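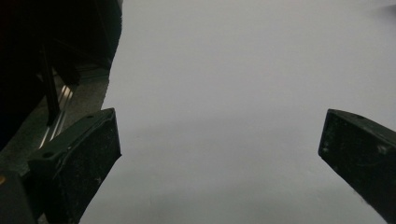

Grants > Linholm Fund > Current awards > Progress reports

Search this site Enter keyword Go

Zukley Drainage Map Collection: Rehousing and Cataloging
Second progress report to the Linholm Fund
Reporting period: April to September

1. Summary of status

The award covers the survey, repair, rehousing and cataloging of 1000 sheets from the Zukley drainage district, most of them manuscript plans on paper or drafting linen. At the close of the period 900 sheets had been surveyed. Of these, 99 were listed for repair before they can be handled, and 40 of the listed sheets have been repaired and returned to storage. Cataloging is behind the schedule in the original application. Rehousing is on schedule. No change to the total award is requested, but a transfer between budget lines is proposed in section 6.

2. Condition survey

Each sheet was given a temporary number in soft pencil on the reverse, lower left, and a one-page condition form. The form records support, media, overall dimensions, previous repairs, and the degree of damage on a four-step scale. The scale was revised in May. The earlier version did not separate edge tears from tears that run into the drawn area, and sheets with harmless edge damage were being placed in the same class as sheets that could not be unrolled. Forms completed before the change were checked against the new scale and corrected where needed.

The most common fault is damage from rolling. Sheets stored in the tall cabinet at the Yazzie pump house were rolled tightly with the drawn side in, several to a tube, and the innermost sheets have cracked along parallel lines. Linen sheets are in better condition than paper ones but carry more surface dirt. Pressure-sensitive tape is present mainly on the lateral ditch plans, which were in daily use by field crews for longer than the rest.

The sheets not yet surveyed are the oversize plans of the main canal. They are longer than any table in the workroom and will be surveyed in sections, with the unexamined part held on a roller.

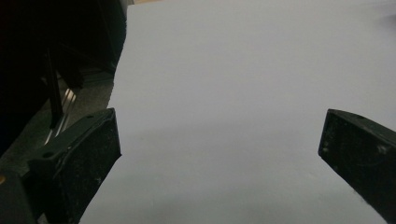
3. Repair

Repairs use Japanese tissue and wheat starch paste. Linings are applied only where a sheet has lost enough strength that local mends would not hold. Tape carriers are lifted with a heated spatula, and adhesive residue is reduced mechanically. Solvent treatment has been left out of the current phase. The extraction unit in the workroom does not meet the airflow figure given in our safety procedure, and the replacement filter had not been delivered by the end of September.

Two departures from the treatment plan should be noted. First, blue pencil annotations on the gate elevations proved sensitive to moisture in spot tests, so these sheets were humidified in a chamber with a membrane between the damp layer and the object, and no paste was used within the annotated areas. Second, drying time under weights was extended from overnight to a full week for any sheet that had been rolled. Sheets released earlier began to curl again at the corners.

4. Rehousing

Flat storage is in place for all surveyed sheets up to the size of the largest drawer. Folders are unbuffered for the blueprints and buffered for everything else. Folder labels are printed and carry the temporary number, the series name and the drawer position. Interleaving is supplied for sheets with friable media only.

Drawer loading was reduced after the first cabinet was filled. The supplier's stated load was not exceeded, but the lower drawers became hard to open smoothly, and the movement disturbed the folders at the back. The reduced loading requires one more cabinet than was budgeted. 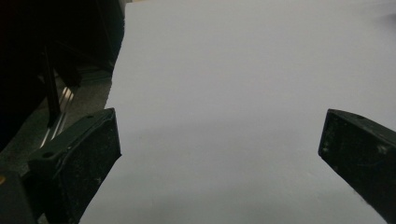 Figure 1. White surface without printing or markings, evenly lit.

Temperature and relative humidity in the store are logged every half hour. Humidity stayed within the agreed band except for a short rise in July, when the dehumidifier drain was blocked. The drain has been added to the monthly check.

5. Cataloging

Records are created in Skollusex and use the series structure set out in the first report. Minimum fields are title, date or date range, scale, surveyor where signed, support, and place names. Place names have taken longer than planned. The district renamed its laterals at least twice, and the same ditch can appear under a number, a landowner's name and a compass description on three plans of different date. A concordance is being built from the assessment books, and records for the affected plans are held in draft until it is complete.

Draft records are not visible to the public. Finished records are released in batches by series, beginning with the pump house plans. The export routine in Skollusex dropped the scale field in the first batch. The cause was a mismatch in the field mapping, and the batch was reissued after correction.

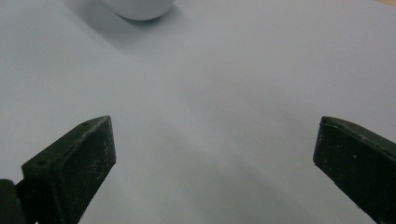
Figure 2. Pale gray surface, brighter toward the top.

6. Budget

Spending on staff time is in line with the forecast. Spending on repair materials is below forecast, reflecting the smaller number of full linings. Spending on storage furniture will exceed its line once the extra cabinet is ordered. We ask the Fund to approve a transfer from repair materials to storage furniture to cover the cabinet and its delivery. The supplier holds its quotation until the end of November.

7. Work planned for the next period

- Survey of the oversize canal plans.
- Repair of the remaining listed sheets, except those that need solvent treatment.
- Installation of the filter and retest of the extraction unit.
- Completion of the concordance for the northern laterals, followed by the southern.
- Release of the pump house and gate series in the public catalog.

The revised condition form and the draft concordance are attached as appendices A and B. Storage logs are available on request in spreadsheet form.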